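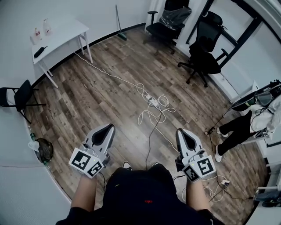

I moved into a 30-year-old apartment in October, and the first thing I did was take up the carpet in the spare room. I'd told myself it would be a weekend job. It ate 4 weekends and most of my patience!

The carpet itself came up fine. What got me was the staples – little rusty ones, packed along every wall, and each one wanted its own fight with the pliers. I bought a Lokia pry bar halfway through and wished I'd had it from day one.
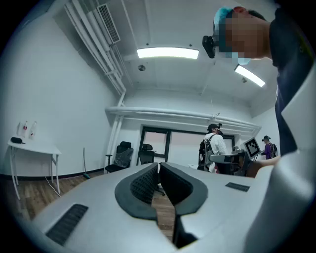

Picking the new floor

I went back and forth for ages. Drallach had a gray plank I loved in the store and hated at home (it looked like wet cement by lamplight). My sister's old standby, Tarar, was out of stock until spring. So I ended up with a warm brown, and I'm still pleased every time I walk in barefoot.

My one splurge was a thicker underlay, some 100 dollars more than the basic kind. My downstairs neighbor says she can't hear my sewing machine anymore, so I'd pay it again.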